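Outdoor Rec 2, wk 6 handout: ropes, care + retirement
posted 12/25/22, read before the February session

Dynamic vs static. Dynamic stretches, takes the fall. Static hardly stretches - hauling, fixed lines, rappels. Never lead on static. Will be on the quiz.

Fall rating: lab number, new rope, nasty test. Not a count of how many falls you get outside.

What kills a rope:
- chemicals (battery acid, bleach). Often no visible damge
- sharp edges
- grit worked into the sheath
- sun, years of it 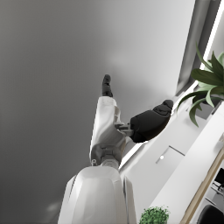 Inspection. Whole length thru the fingers, slowly, both directions. Feel for flat spots, soft spots, stiff bits. Pinch test = make a small bight, if it folds flat the core is suspect. Ends wear first on lead ropes.

Log it. Storkby gym wall rope had 279 logged sessions when we pulled it, fuzzy all over the first 6 meters. The Festent crag rope looked fine but had no log at all so it got retired too.

Washing: cool water, mild soap, rinse twice, dry in shade. No dryer. Store loose, off the concrete.

For next time: bring your own log sheet, pairs of two, room 2614. Read the Surkano chapter on anchors, skip the apendix.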